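3.2 Work Surfaces and Drying Mats

The second part of the study concerns the surface on which household items are set down after washing. Earlier work on domestic kitchens has dealt mainly with the sink and the cupboard, and has treated the area between them as a passive zone. Our diary data suggest otherwise. Participants in the Galbridge sample reported that items stayed on the intermediate surface longer than in any other location except final storage, and that the choice of surface affected where the next item was placed.

Three surface conditions were compared: a bare tabletop, a tabletop with a folded cotton cloth, and a tabletop with a ribbed mat. The table was the same in all conditions and had a light wooden top. It was wiped and left for 30 minutes before each session. Cloths were replaced between sessions; mats were rinsed, shaken, and laid out again in the position marked in the session plan. In the mat condition the ridges ran lengthwise, and the mat was placed to one side so that part of the tabletop remained free for sorting.

Items were drawn from a set assembled by Cisternas during the Dorari pilot. The set contains shallow trays, bowls, lids, and small utensils. Trays are of particular interest because their flat undersides trap water against a smooth surface. A ribbed support leaves channels under the item through which water can drain and air can pass, although the effect depends on the spacing of the ridges relative to the width of the base. Narrow items may tip into a groove or rest at an angle, and several participants in the pilot moved such items to the bare wood for this reason.

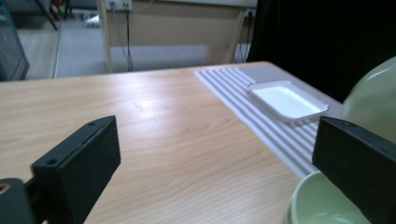

Placement was coded from still images by two raters working independently. For each item the raters recorded the supporting surface (wood, cloth, or mat), the orientation of the long side, and whether any part of the item extended past the edge of its support. An item lying across two surfaces was assigned to the one carrying the larger part of its base. Figure 4 shows the mat condition with a shallow white rectangular tray resting on the ribs. Overhead lighting produced a bright sheen on the tabletop, and images in which the sheen hid the boundary of an item were set aside and coded a second time by Seixas, who had taken no part in the first round.

Figure 4. Mat condition: white ribbed mat on the light wooden tabletop, with tray.

White-on-white combinations posed a further difficulty. The outline of a pale tray against a pale mat is carried largely by shadow, and the raters' disagreements were concentrated in these images. We considered replacing the mats with darker ones but kept the white version, as it was the type most often reported in the diaries. The coding manual was instead extended with a rule for locating the base of an item from the interruption of the ridge pattern — a simple rule, but one that removed most of the remaining disagreements. Images coded before the rule was introduced were coded again in May.

Moisture under each item was measured by weighing a pre-cut absorbent sheet before and after contact with the supporting surface. The sheet was pressed down with a 300 g weight. On the mat, the sheet touched only the tops of the ridges, so water held in the grooves was not captured. The values for the mat condition should therefore be read as contact moisture and are not comparable with total retained water. A separate measurement of the grooves, following the Kallio procedure, is reported in Section 3.4. Cloth values were corrected for fibers left on the sheet.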